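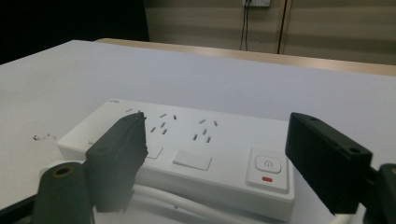 Very tired tonight and my tea has gone cold twice, but I want to get this down while I still have it straight in my head, since I promised Beril a proper account and I know perfectly well that by tomorrow I shall have tidied it up into something more flattering.

So, the arm shut down on us again. We had Orness doing the plug job, picking it up off the table and putting it into the strip, and it had done five in a row so nicely that I'd started humming. On the next one it came down a little to one side, felt the plastic where it expected a hole, and instead of backing off as it is supposed to, it went on pressing. The strip slid, the plug went over sideways between the fingers with its pins showing, and I hit the stop button harder than I have ever hit anything. No harm done, no sparks, not so much as a scratch. But the strip was switched on at the wall, and one bent pin at the wrong moment would have been a very different sort of evening.

I felt a bit sick afterwards, I'll admit. Jamila Siddiqui was lovely about it and made me sit down with a biscuit before she would let me look at a single log. She is quite right that you read everything wrong when your heart is going.

When we did look, the force reading had stuck. It sat at 7 from the moment the fingers closed and never moved again, so as far as Orness was concerned it was holding a plug quite gently and there was nothing in its way at all. Poor thing, really. The limit we were all so proud of in October is set at 13, and of course a number that never moves can never reach it. I had tested that limit myself by leaning on the arm with my hand, and I had never once thought to test what happens if the reading simply freezes.

We went back to the hand-held grippers for the rest of the afternoon (the Bites, as everyone calls them now, even the people from Gutolis) and gathered fresh demonstrations of the same job, slowly, so as to have something clean to compare with. I do like that part. You get so used to seeing the fingers in front of you that I reached for the kettle this evening as if my hand were half a foot longer than it is.
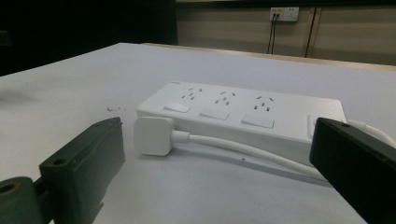
*Before a slow one, jaws wide open and the plug lying in front of the strip.*

What I noticed, doing it by hand, is how much I let the plug tell me. There's a small wobble before it finds its place, and I wait for it without thinking. Orness can't wait for something it can't feel, and with the reading stuck it was working by eye alone. I said this to Jamila at rather too much length and she said, very kindly, "Write it down, then," and went to find the spare cable.

The cable is her favourite suspect. It bends at the wrist every time the arm turns, and it is the same one Citeck sent us with the first set of fingers. I lean more towards the little program that passes the readings along, mostly because I wrote it at the end of a long week and remember being pleased with how short it was. We have a bar of chocolate on it.
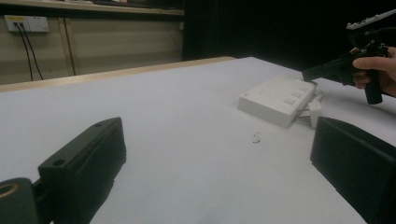 *The white box with the three buttons, and a Bite coming in from the right.*

Before going home we agreed two things and wrote them on the door. The arm doesn't go near a strip that has power to it, full stop, however well the morning has gone. And if the force reading stays the same for too long while the fingers are moving, everything stops and a person walks over. I'd have liked to add a third about me not humming, but Jamila had already put the lid back on the pen.

I rang Beril Yaman from the bus, because I'd rather she heard it from me than found it in the log. She was quiet for a bit and then asked whether I was all right, before she asked about the arm, and I nearly missed my stop. She wants the frozen reading reproduced on purpose before anybody changes a cable, so that's the job for the morning - and I must remember to take the chocolate in, just in case.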